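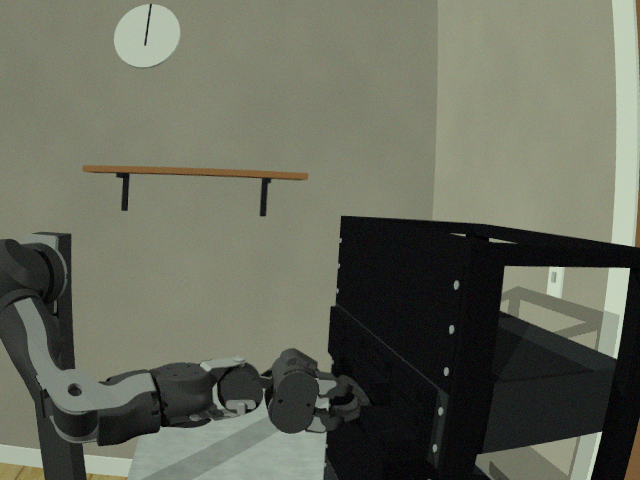 Fault Technician, Simulation and Safety (fixed term)

Posted October 18, 2022 by the Grasesside hiring desk

Teltance is looking for somebody patient to help us work out why a robot arm keeps doing the same wrong thing.

The task is called Culanska. A simulated arm goes up to a black cabinet, closes its gripper on a part inside and draws it out. In simulation it managed this 400 times in a row, and we had cake. We then moved it to the real cell at Grasesside, where on run 359 it took hold, ignored the stop signal and carried on pulling for 2 seconds. The person who pressed the button was outside the guarding and unhurt. The cabinet has a new door and we have a long report with a short section headed "Cause", which reads "under review".

The real arm is locked off until we can fill that section in. You would be the one filling it in.

What you'd be doing

You will spend most of your day in the simulator, trying to make the arm misbehave on purpose. You will go through the logs (443 of them, named by several people with differing views on naming) and match them to what the stop circuit recorded. Our best guess is that the controller treats a stop during a grip as a request to grip harder. Our second best guess changes weekly.

Once you have a cause you'll write the fix up, argue for it, and be in the room when the arm is powered up again. You can say no to that, and so can anyone else on the team. The rule came in after run 359 and we wish we'd had it at run 1.

The simulator itself is called Lại. It is stable on most mornings.

What we'd like

Some experience of fault finding on moving machinery, whether robots, lifts, packing lines or something odder. Enough Python to read other people's. Clear written English, as your reports will be read by insurers. A simulation background is handy but we can teach you that part.

Please don't apply if you think safety interlocks are for other people. We have had that colleague.

Terms

Full time, based at Grasesside, starting in November. Parking is free and the canteen is fairly priced for what it is.

To apply, send a CV and one page about a fault you chased for far too long. It need not have ended well.

Last updated: October 2022

We use cookies to remember your settings and count visits. Accept all | Manage choices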